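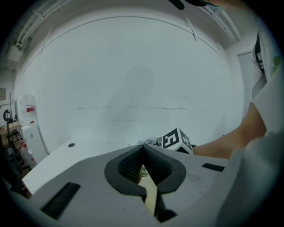
The Table Test

By the time the kettle boiled I had already lost the argument with my sister, who said no machine on earth could clear a table the way our grandmother did, with one hand, while talking.

"Give it a year," I said. I'd been saying that since February, when I started at Cadora.

I loved that job. We had a list of 178 chores, everything from pairing socks to restocking the screw bins at Brinkmann, the hardware store downstairs, and every day we did a few of them by hand, slowly, with a gripper, so that Flerno could learn. Flerno was the arm. It could pick up a mug beautifully. It could hang the mug on a hook, too - I cheered out loud the first time, all alone in the lab with my coat half on.

Crumpled things were harder. A balled-up candy wrapper looks different every time you meet it, and it gives when you squeeze. I had shown Flerno 2,743 pickups by then, and it still went at a wrapper like a kid reaching for a wasp.

"So it can't do it," my sister said.

"It can do it 58 times out of a hundred!"

"Grandma could do it a hundred."

"Grandma had 80 years of practice."

She laughed at that, and then she asked if she could come in and try. I hadn't expected it. The next morning she stood at the white table with her sleeves pushed up, squeezing the gripper open and shut, open and shut, grinning like she'd been handed the keys to a truck.

"It's like wearing oven mitts," she said.

She dropped the first wrapper. She dropped the second one too, and said a word our grandmother would not have liked. Then she slowed down, came in low from the side, and lifted the third one into the bin.

"Did it see that?" she asked.

"It'll see it tonight."

She was already reaching for the next one.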